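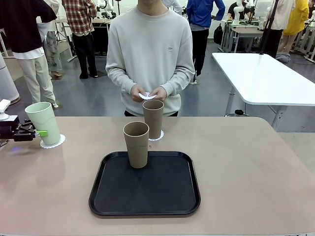 Changes to the tea bar at Wyss Hall

The tea bar will move from the side room to the main foyer at the start of September. Numbers at the Cudent lunch club have grown and the queue now blocks the fire door most weeks, so the hall's insurers have asked us to shift it.

Opening time stays at 10 in the morning. Tea and filter coffee will be served until the last session ends, and squash is free for under-fives. Cake is still sold by the slice, but please bring it already cut and with a list of what is in it. We had 17 cakes at the summer sale and only a handful were labelled for nuts.

We took 511 pounds over the summer term after costs. Most of that will go towards the new water heater, which has been ordered from Prernero and should be fitted before the clocks go back. The old one takes about 7 minutes to come back up to heat after a busy spell, so please be patient until then.
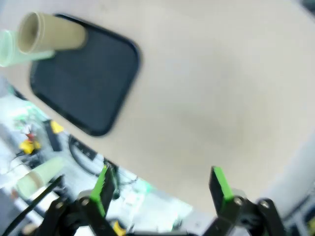

Paper cups will be kept for outdoor events and for anyone who needs to take a drink away. Everyone else is asked to use the china mugs in the cupboard under the hatch, or to bring one from home. Mugs left behind at the end of term go to the Ciltard Road charity shop, as before. If yours has sentimental value, put your name on the bottom.

Used paper cups can't go in the blue recycling bin. The council's sorting plant does not take them because of the lining, and last term 2 of our bins were left unemptied for that reason. They should go in the general waste by the back door. Lids are fine in the blue bin if rinsed.

The side room will be free to book once the counter has gone. It seats a small group - the reading circle has already asked for it - and the rate will be the same as for the upstairs room. Booking forms are in the rack by the office. Please return them by the end of the month, with the deposit, and say whether you need the folding tables.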